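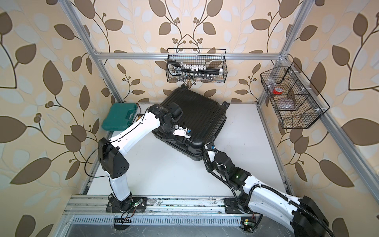

Syrniki from the oven, for lazy mornings

In the last letter I promised a recipe with farmer cheese, and so many of you wrote to me that I must keep my word. Syrniki are small thick cakes from fresh cheese, one egg and a little flour. Usually they are fried, but in our kitchen in Jedport I bake them for 15 minutes on each side, and they stay soft inside.

The most important thing is the cheese. It should be dry. If yours is wet, put it in a clean towel and leave it over a bowl for the night. I buy mine at Verbruggen, where they sell it by weight, but Cultov in the plastic cup is also good.
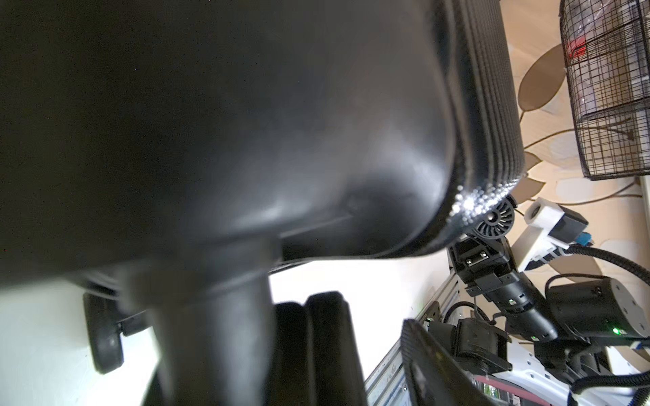
Black seat with a gray mesh edge

Mix 500 grams of cheese with the egg, two spoons of sugar, a pinch of salt and three spoons of flour. Do not add more flour, even if the dough sticks to your hands - wet your palms with cold water and it becomes easier. Make balls, press them a little and put them on baking paper.

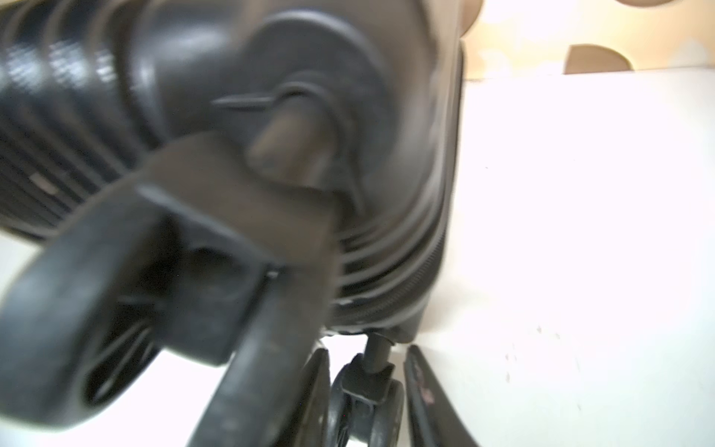
Dark ridges, close up

Many readers ask me about raisins. My family is divided on this question, so I make half with raisins and half without. Soak them first in hot tea.

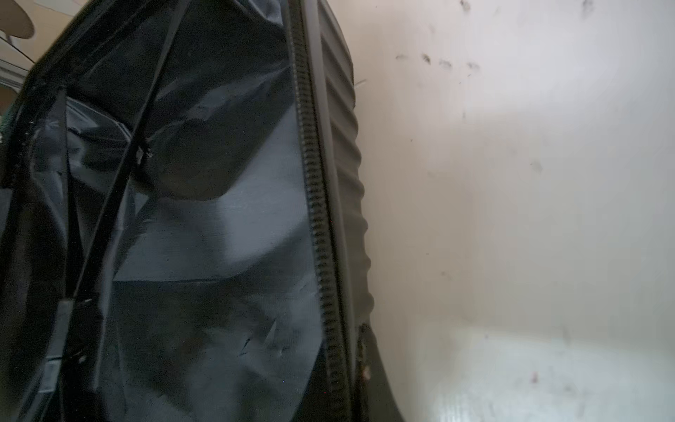 Black bag with a long zipper

Serve with sour cream or with the cherry jam from Burkard. The cold ones are good too, for a lunch box.

The oladushki with apples, from the March letter, have now 61 comments, and I am still answering them. Next time I will write about buckwheat, and how to cook it so that it does not become porridge.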